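What Happens to a Plastic Bottle?
A Motaung Science Page for ages 8 to 11
Text by Thabiso Rampersad

Most drink bottles are made from a plastic called PET, short for polyethylene terephthalate. PET is light, it does not shatter, and light passes through it. It can also be melted and shaped again.

Parts of a bottle

The body is the part that holds the drink. Thin walls bend easily, so many bodies have ridges and panels molded into them. These make the wall stiffer without using more plastic.

The neck is narrower than the body. It has a raised spiral, called a thread, on the outside. The cap screws onto it. Caps are often made from a different plastic, either polyethylene or polypropylene. Small ribs around the cap give fingers something to grip.

The label is a thin printed sheet. It usually carries a barcode, a list of ingredients and a nutrition table.

Why sorting matters

Bottles are sorted by plastic type and then by color. Clear PET can be made into new clear bottles or dyed another color. Green PET already contains dye, and the dye stays in when the plastic melts. If green pieces get into a clear batch, the whole batch is tinted.

Bottles waiting to be sorted lie at all angles, and a dented one can be hard to match with its original shape.

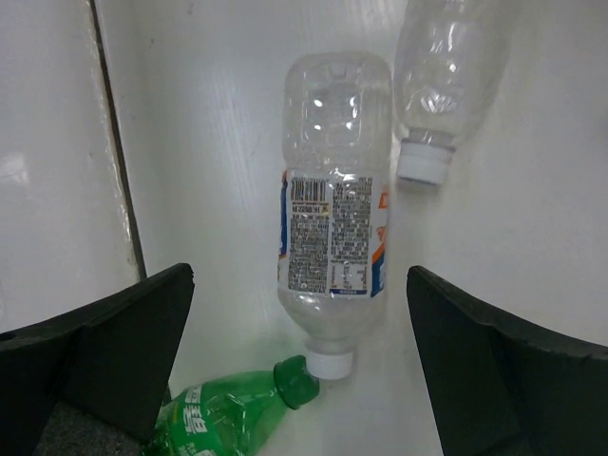
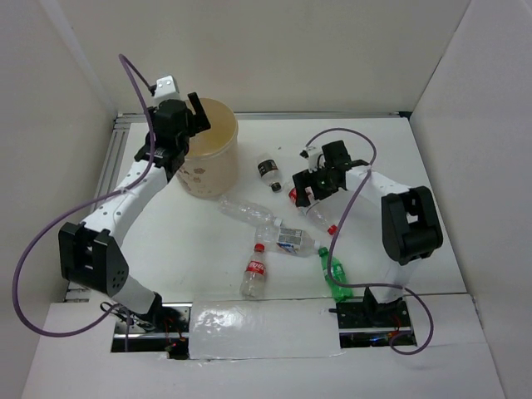
From bottle to flake

1. Bottles are sorted.
2. A machine cuts them into small pieces called flakes.
3. The flakes are washed to remove glue, paper and leftover drink.
4. The flakes go into a tank of water. PET is denser than water and sinks. Most cap plastic is less dense and floats, so the 2 can be separated.
5. The clean PET is dried, melted and formed into pellets.

Try it

Ask an adult to cut a small square from a PET bottle and another from a cap. Push both under water in a bowl, then let go. Record which piece sinks.

Words to know

Density: how much mass is packed into a certain space.
Flake: a small, flat piece of cut plastic.
Thread: the raised spiral that a cap screws onto.

Next page, June: Glass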